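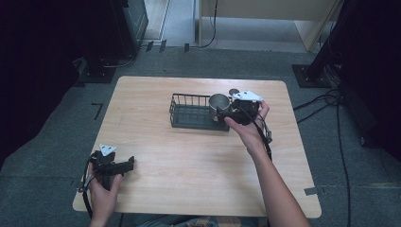
CLOLUM OPENS SHARED KITCHEN FOR NIGHT SHIFT WORKERS

For release: June

Clolum, the neighborhood food group, opens its first night kitchen this month on Hughes Street. Doors at 9 p.m., closed again at 6 a.m. Free for anyone working nights: bus drivers, cleaners, nurses, bakers, warehouse crews.

The kitchen has 32 seats, two stoves, a long counter and a quiet room with the lights kept low. Soup and bread every night. Members can cook their own food too – label it, date it, take it home by the end of the week.

"People finish work at 3 in the morning and the only thing open is a gas station," said Bianca Ursu, director of Clolum. "We asked drivers at the Dosovar depot what they wanted. They said a chair and something hot."

More than 400 workers answered the survey last winter. Most asked for parking, which is now availble behind the building, 20 spaces, enter from the alley side.

Bring your own mug if you can. There's a rack for drying, and a few steel ones to borrow. Please rinse and put back.

Bread comes from Usum Bakery, who deliver at midnight. Dirceu Bastos, head baker at Usum: "My own crew will be in there most nights. So the bread had better be good."

Funding covers the first 2 years. Clolum is talking to the city about a second site near the hospital, no decision yet.

Sign-up at the door, takes a minute or so. Work ID or a recent shift schedule is fine. Kids welcome with a parent. No alchohol.

Press visits by appointment, evenings only, before 10 p.m. please. Interviews with Bianca Ursu on request – contact the Clolum press desk.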